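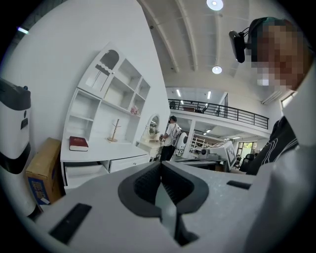
Old wood windows are drafty, should I use film, rope caulk or storms?

Posted in Home Repair > Windows and Doors
2023-10-02

ploronporch

We bought a house in Ploron last spring and are heading into our first winter in it. The windows are the original double-hung wood ones, single pane, with the ropes and weights. Three of them are painted shut and the rest open fine. On a windy day I can feel air coming in where the two sashes meet in the middle and also at the bottom corners. The inspector told us to expect it to be cold by December.

We can't replace windows this year. I would like to keep the old ones anyway if they can be made decent. The hardware store here carries Asora shrink film, the kind you tape to the trim and go over with a hair dryer. They also have rope caulk and several kinds of foam tape. A company called Boonchu quoted us $1,040 for exterior storms on the four windows facing north, installed.

My questions are:

Is the film worth it, or does it just peel off by January? Will the tape take the paint off the trim? The trim was painted by the last owner and I don't know what is under it.

If I caulk the sashes shut for winter, does that cause a moisture problem?

Are the storms a fair price, and would they do more than the film?

We have forced air heat and keep the house at 66. The attic has some insulation but it is old and thin. Thanks for any help.

sashcord_and_putty

I have restored windows in two houses and live with single pane now, so this is what I would do in your place.

Start with the locks. On most old double-hungs the lock in the middle is there to pull the two sashes together as much as it is to keep people out. If yours don't line up, the top sash has probably slipped down a quarter inch or so. Push it all the way up, hold it there, and see if the lock will turn. If the top sash is stuck with paint, score the paint line with a utility knife inside and out and work it up gradually. Don't pry against the glass side. Wear a mask and lay down plastic when you cut old paint, and wipe up with a wet rag. In a house that age you should assume there is lead in it until a test says otherwise.

Fixing the locks took care of more than half the draft in my last house and cost me nothing but an afternoon.

After that, rope caulk. Press it into the joint where the sashes meet and down both sides on the inside. It stays soft and pulls off in spring. Use it at room temperature, it gets stiff if you leave it in a cold garage. On flat white paint it can leave an oily line, so try a short piece in a corner first and leave it there for a few days.

Moisture: sealing the inside is fine. The trouble comes when you seal the outside and leave the inside leaky, and then the damp room air gets to the cold glass and can't get out. If you put up storms, leave the little weep holes at the bottom open. People caulk over those all the time and then wonder why the sill rots.

Film works. I use it in the bedrooms. It stays up all winter if you clean the trim with rubbing alcohol and let it dry before you tape. It does sometimes take paint off. Warm the tape with the hair dryer when you remove it and pull slowly, straight back along the wall. If the last owner put latex over old oil paint without sanding, you will lose some no matter what you do, so plan on touching up.

The Boonchu price sounds ordinary to me for four installed, but ask if they are low-e glass and if the bottom rail is adjustable. An old sill is rarely level. Good storms over a tight wood window are close to a new double pane and you get to keep your windows. Film is a one-winter fix. I would do the locks and rope caulk this month on every window, film the worst rooms, and buy the storms when you are ready.

One more place to look is behind the flat trim on either side, where the weights hang. Those pockets are usually empty space and cold air comes out of the pulley holes. You can buy small covers for the pulleys, or just put a square of tape over them until spring.

coldfeet23

Film is fine, we do 9 windows every year. Buy the bigger kit and cut it down, it's cheaper. Don't use the hair dryer too close or you get a hole. Ditura makes a foam tape that goes under the bottom sash and I liked that better than rope caulk, less messy. It does make the window a little hard to lock.

Heavy curtains help too.

northside_attic

I would look at the attic before spending money on windows. You said the insulation is thin. When warm air leaks out of the top of the house it pulls cold air in down below, and you feel it at the windows and blame the windows. Seal around the attic hatch, the plumbing vent and any light boxes first, then add insulation on top. Do the sealing first – once the insulation is down you won't want to dig through it again.

My attic hatch was a bare piece of plywood sitting on the trim. Weatherstrip and a piece of foam board glued to the back came to under $30.

Also check if your gas or electric company does home energy checks. Ours did one free and they put a fan in the front door, which makes every leak easy to find with your hand. Some places have rebates for attic work and nothing at all for storms, so call before you sign with anyone.

I agree with the first reply on the locks. I would skip film on any window you need as a way out of a bedroom, or at least make sure everybody in the house knows it tears right off.

ploronporch

Thank you. The top sash had dropped on five of them. I got four back up and locked, and the fifth is painted in place, so I ordered a lead test before I cut it. Going to look at the attic hatch next and hold off on the storms until I hear back about rebates.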